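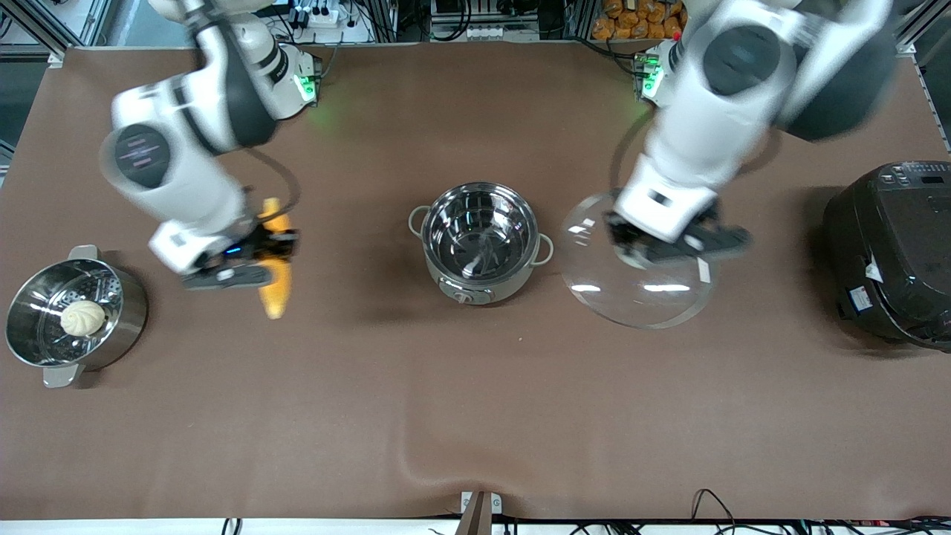
Photo: Desico

Threads > Food and kitchen > Saved posts

Search this thread Go

Nov 4, 2024

I have been steaming things for dinner since June and I have opinions, which I will now be putting here in small pieces, as my household has asked me to put them somewhere else.

First opinion. A steamer is the only pan in the house that people apologise for owning. You say "I steamed it" and everyone looks at you as if the doctor has rung.

This is the fault of school carrots. An entire country was given grey carrots at the age of seven and drew its conclusions.

The carrots weren't steamed, by the way. They were boiled at dawn and kept in a metal tray until they gave up. Steaming has been carrying the blame for decades.

Second opinion: corn on the cob should go in the steamer whole, husk off, and come out after 10 minutes. Not the half hour my family considered polite. You want it to squeak a bit when you bite it.

Butter afterwards, obviously. I'm steaming, I haven't joined an order.

Buns. I buy mine frozen from the Jistley shop by the station, where they come in a bag with no instructions beyond a drawing of a happy cloud. I have followed the cloud faithfully and it has let me down twice.

What the cloud leaves out is the paper. Put a square of baking paper under each bun or you will be eating the top half and chiselling the bottom half off the steamer with a fish slice.

It also leaves out the drip. Steam goes up, meets the lid, turns back into water and falls on your bun, which then looks like it's been crying. Wrap the lid in a tea towel and tie the corners up on top, well away from the flame. Ask me how I know about the flame. (Don't.)

Someone has replied to ask whether they need a bamboo one. You do not need a bamboo one. The bamboo one is lovely and smells of a forest and if you put it away even slightly damp it grows a small forest of its own.

I had a bamboo one. It's in the shed now with string in it.

Mine is a Utitz, metal, bought second hand, with a dent that means the lid only fits facing north. 2 tiers. The top tier cooks slower than the bottom one, so greens go up top and anything with ambitions goes underneath.

Glass lids: yes. I used to think they were showing off. Then I worked out that I lift a metal lid every ninety seconds to see what's going on, and every time I do, all the steam leaves and I have to start again. A glass lid is for people with no self-control, and it fogs up straight away, so it doesn't help, but you feel trusted.

Rice cooker people, I see you in the replies. Yes, some of them have a steaming basket that sits over the rice. Yes, I've tried it. The rice was perfect and the broccoli tasted of rice, and I went quiet for the rest of the meal.

I'd still save the rice cooker in a fire. It's the only thing in my kitchen that knows when to stop.

Check the water. I'm saying this in its own post so it can be shared with whoever needs it. A steamer with no water in it is a very expensive way to smell like a blacksmith's.

Old trick, not mine: drop a clean coin in the bottom of the pan. It rattles while there's water boiling. When the rattling stops, run.

My neighbours on Ivanov Street have asked what the rattling is. I've told them it's the pipes. I now have to keep up an interest in pipes.

Fish next, once I've aired the curtains from the last go. If anybody has a way of steaming haddock that doesn't tell the whole landing about it, my replies are open.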